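## 4. What people did at the Odbridge launches

I should say first how I came to be standing at the back of so many book launches. Stirna is a small press that puts out comics and picture-led books for grown-ups, and for two seasons it let me come along to everything it ran in Odbridge: readings, signings, a hanging of original pages in the upstairs room at Butora, and one rather long evening where an artist drew whatever people shouted out. I had a notebook, a free ticket and no real duties. My plan was to find out whether putting an exhibition next to a book launch changes how people behave at either one, and I'm still not sure I have the whole answer, but I've got further than I thought I would.

The first thing I noticed was the timing. At a plain reading, people turn up in the last few minutes, sit down, listen, clap and go (or queue, if they want a signature). When there were pages on the walls they came early, and they came in pairs, and they talked! I had gone in expecting the art to work as a sort of waiting room, something to look at until the proper event started. For a good many people it was the other way about. They'd come for the walls and stayed for the talk because it was raining, or because a friend wanted to.

Doors were at seven for every event, and on the exhibition nights the room was usually busy well before the author had taken her coat off. On the reading-only nights I could have had any chair I liked.

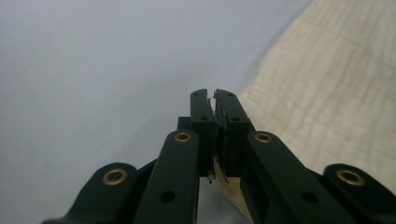
**Figure 1.**

The second thing was how people moved once they were in. Vasylenko (2) calls this "drift", and I've borrowed the word all through this section, as it's much nicer than anything I came up with. Her drifters were in large museums, though, where you can lose a whole afternoon without meeting the same person twice. Butora's upstairs room is small enough that drifting mostly means going round once, getting stuck behind somebody tall, and going round again. I found that second lap the more interesting of the pair. On the first, people read the captions. On the second they went back to one page, often dragging a companion over by the sleeve, and that was when I heard the things I most wanted to write down.

Money came into it too, of course. Stirna printed 3,000 copies of the main title that season and had sold 1,073 by the end of October, counting shops and events together. I'd love to tell you that the exhibition sold the books, but the figures I was given don't split out that way and I'm not going to pretend they do. What I can say is that the sales table was busiest before the talk on exhibition nights and after it on the others. The person running the till had to change her supper break to suit, and she was quite firm with me about that being a finding.

I also asked for a few words from anyone willing to stop on the stairs, and got 25 short interviews in the end. They're a lopsided bunch. People who stop on stairs to chat to a stranger with a notebook are cheerful people on the whole, and I had very little from those who left early, who might have told me a good deal more. Several said they had never been to a book launch before and had thought it would be "like school". Two came back to a later event and found me to say hello, so I've counted them once each.

One point still bothers me, and I take it up again in Section 5. The artist's drawing evening doesn't fit either of my two headings. It had pages on the walls, but they went up while we watched, and hardly anyone sat down at all.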